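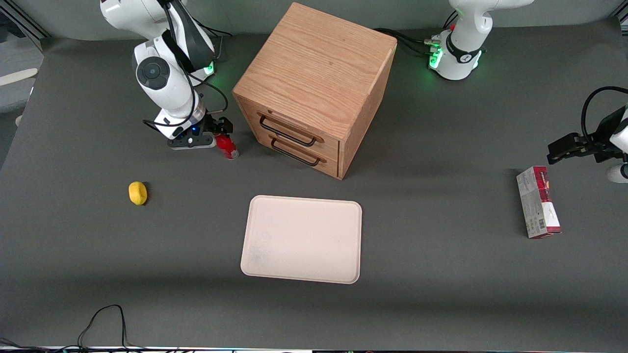 We went to Travenness to find out what a pair of small robot arms costs to own, as opposed to what they cost to buy. Our packing room handles mixed orders, mostly small goods that go into trays by hand, and we have been talking about automating one bench of it for two years. The visit lasted from half past nine until four, with an hour for lunch. Most of the morning was spent at a single table with two white arms, where the right one had its gripper closed on a red can next to a wooden cabinet with two drawers, and a pink tray lay in front. It is a modest amount of kit to look at. The quotation that goes with it runs to eleven pages, and the rest of this report is mainly about those pages.

Travenness occupies two units on a trading estate, one for offices and demonstrations and one for stores and repairs. They sell and lease arms made by other firms, fit them to benches, and offer training and cover. They do not make the arms themselves. That matters for us, as it means there are two warranties to read: the maker's warranty on the arm, and Travenness's own warranty on the bench, the wiring and the set-up. The first is for two years. The second is for one, and can be stretched to three if a service contract is signed at the time of ordering. It cannot be added later.

There were five visiting companies on the day. Two were in food, one did laboratory supplies, one was a printer, and then there was us. We were split into two groups, and ours had the table first and the costs talk second. I would have preferred it the other way round. A number of questions only came up during the talk, and by then the other group was at the table.

At the table

The demonstration bench is meant to stand in for a range of light handling jobs. Things are picked up, put down and moved between places, and the cabinet is there for work with handles and drawers. The staff were open about the fact that a bench like this is set up to suit the arms. The top is matte dark grey, which they recommend to customers too, and they asked us what our own benches were made of. Ours are pale laminate under strip lights. We were told to allow for a new surface or a mat, and probably for a change of lighting. Neither was on the first draft of our budget.

Both grippers on the table were of the plain two-fingered kind. These come with the arm at no extra charge. They suit tins, small boxes and anything with firm sides. For bags and soft packs, which make up a fair share of our orders, we would need a different end fitting, and those are priced separately. The cheapest on the list was a suction head, which then needs an air supply. We have no compressed air on that side of the building.

The cables took up more of our time than expected. On the demonstration arm they run along the outside and loop out at the side. One of the food companies asked about cleaning and was told that a fitted sleeve is available, again priced separately, and that it has to be replaced once a year in any place that is washed down. For a dry packing room they said we could do without it, but that the loops need room. Arms bolted close to a wall or a shelf will rub. We measured our bench when we got back and it will have to come forward by the width of a hand at least, which narrows the walkway behind the chairs. That needs checking against our fire plan before anything is ordered.

I asked about two arms against one. The price for a pair is less than double, as the bench, the controller cabinet and the set-up visit are shared. Their view was that a buyer who only needs to move things from one place to another should buy one arm and see how it goes. A second arm makes sense where something has to be held steady while something else is done to it. In our case that would be holding a carton open while it is filled. We do that by hand now without thinking about it, and it had not been written down anywhere in our list of requirements. It is now.

The costs talk

Figures were given to each company privately in a folder and we agreed not to publish them. I can set out how the quotation is built up, which I think is more useful in any case.

The arms are the largest line but come to less than half of the total. After them come the bench and mounting, the controller, the cameras, the safety assessment, the set-up visit, training for two members of staff, and delivery. Software is a yearly charge and is shown on a separate page. It was easy to miss. If the yearly charge stops, the arms still run the jobs already stored in them, but new jobs cannot be added and there is no telephone help.

The safety assessment is carried out by an outside firm, Wasard, and Travenness passes on the charge. We can use another assessor if we wish. It has to be repeated if the bench is moved or the gripper changed, so it is worth deciding on the end fitting first.

Service is sold by running hours. The basic contract allows for a visit every 500 hours, and a visit includes checking the joints, the cables and the gripper pads. A bench working one shift a day would reach that in three months or so, going by our hours. Gripper pads are treated as consumables and sold in packs of 100. We were shown a worn set and a new set side by side and the difference was plain to the touch. The pack price is small, though nobody in our group had put consumables in their budget at all, us included.

Spare parts are held on site for the arms they lease, and ordered in for the arms they sell. A leased arm that fails is swapped within two working days. A bought arm is repaired, and the time depends on the part. They would not give a figure for the longest wait, only that a wrist joint last year had taken five weeks. If we buy, we need to keep the manual packing bench in place beside the new one. That takes floor space we had planned to give back to goods inwards.

Leasing is offered over three or five years. At the end the equipment goes back, or can be bought for a set sum written in at the start. The five-year lease costs more in total than buying, as you would expect, but it includes the service visits and the swap. When we added service and a modest allowance for repairs to the purchase price, the gap was smaller than I had assumed.

A second opinion at lunch

Lunch was sandwiches in the stores unit. The printer's people had already bought one arm from another supplier, Tondale, and were there to look at a second. Their account was worth having. The arm had been reliable. What they had got wrong was the time needed to prepare work for it. Each new item had to be set up and tried, and they had a range of 400 items. They gave up on the slow sellers and now run the arm on the thirty lines that make up most of their volume. Everything else is still done by hand on the next bench.

We have a similar spread of items. I have asked for a list of our top sellers by number of picks, with weights and sizes, so that we can judge how many are suitable before we commit to a price. The laboratory supplier, Dela Peña, said they had done the same exercise and had ended up changing some of their cartons.

What we need to settle

Travenness will hold the quotation until the end of December. Delivery is ten weeks from order, and the set-up visit takes three days, during which the bench cannot be used for anything else. That rules out our busiest period, and I would suggest a date in early spring if we go ahead.

Before then we need:

A decision on one arm or two, based on whether cartons can be held open by a simple fixture.
The list of top sellers, with soft packs marked.
A price for lighting and a bench surface from our usual contractor.
A price for running compressed air to the packing room, in case the suction head is needed.
The walkway checked against the fire plan.
A side-by-side sheet for buying and for the five-year lease, with software, service and pads included in both.

Travenness also offer a paid trial. For a fixed fee, they will take a crate of our own goods and run them on their table for a week, then send a written report on which items were handled and which were not. The fee comes off the price if an order follows. I think we should do this whatever we decide about leasing, and I have asked them to send the form. They want at least six of each item, in current packaging, and they do not return food.

For anyone going on a later visit, parking is behind the second unit and the entrance is on the far side from the road. Take a tape measure and photographs of your own bench, and ask for the folder at the start of the day.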